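Right, desk people, gather round. I have finally done the thing I've been going on about since the clocks went forward, and sorted out my work corner properly. A thread, because I have too many feelings about a small shelf.

First, the shelf. It's light oak, it sits on the desk itself, and it has an open bit at the top with two tiers under it. I looked at so many big ones. Then I measured and realised I wanted something I could see over without leaning.

It's from Haugen, the little homeware place behind the station, not a chain. £36 and already put together, which made my whole afternoon.

Rule one, borrowed from Halina Witkowska, who used to sit opposite me and had the calmest desk in the building: leave two spaces on the shelf with nothing in them. I laughed at her for years. I'm not laughing now, it's lovely!

So the only things that get to live on it full time are my two navy books with the pale plant drawings on the front. One is for work and one is for everything else (mostly soup).

Yes, I still use a calculator. A real one, pink, with proper keys. I do the stall accounts on it every month and I will not be moved on this. Doing sums on a phone makes me cross, and then somebody rings in the middle of it.

Pens. Oh, the pens. I emptied the old drawer and tried every single one on the back of an envelope. 79 pens. A shocking number of them were dead and I'd been putting them back in the drawer for YEARS.

I treated myself to a new one after that and it's still in its packet. I want to finish a notebook first, so it has a fresh page to start on. Vichien Khamphan at the stall says this is superstition. Possibly!

The laptop is the thing I've changed my mind about most. It used to stay open in the middle of the desk all day and everything else had to fit round it. Now it gets shut when I stop, and the desk goes back to being a table.

And the wallpaper. Purple violets with green leaves on cream, and very faint beige stripes behind. The pattern is called Rarside and I'd wanted it since I saw it in a café in March. I thought it might be too much next to a white tabletop but I love it. It feels like sitting in somebody's nice old teapot.

Tip if you're papering a small space: get one more roll than the sums say. Flowers have to line up at the corners and you lose far more than you'd think. I learned this at ten at night with paste in my hair.

Bits and pieces from the corner, violets and all in the second one:

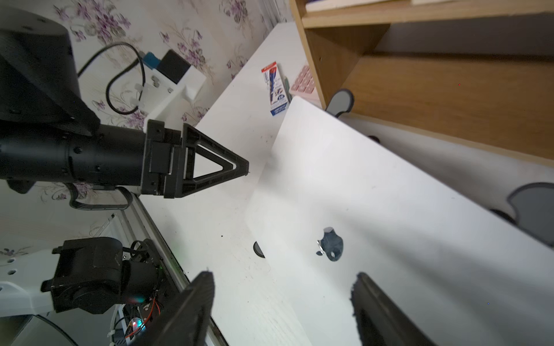
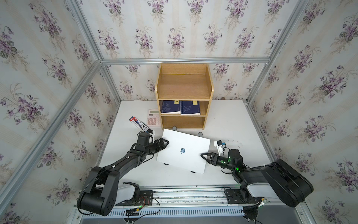
Next job is cables. I have a Mekitz box full of them under the bed and I can't name a third of what's in there. One is for a camera I gave away. I'm going to label the ones I know with masking tape and be brave about the rest.

A few of you asked how long it all took. The papering was a weekend, the drawer was an evening, and deciding where the calculator goes is still happening. Left of the shelf is winning so far.

Somebody also asked about the paper mountain. I scanned what I needed and it came to 202 pages, which I then put in one folder called Harkov after the cat we had when I was little, so I'd remember it. The rest went in the recycling, apart from one birthday card I found stuck to a gas bill.

If you've got a tiny desk shelf too, please show me what's on yours! Especially if it's nearly empty. I want to see what people chose to keep. Back tomorrow morning with the cable box, wish me luck.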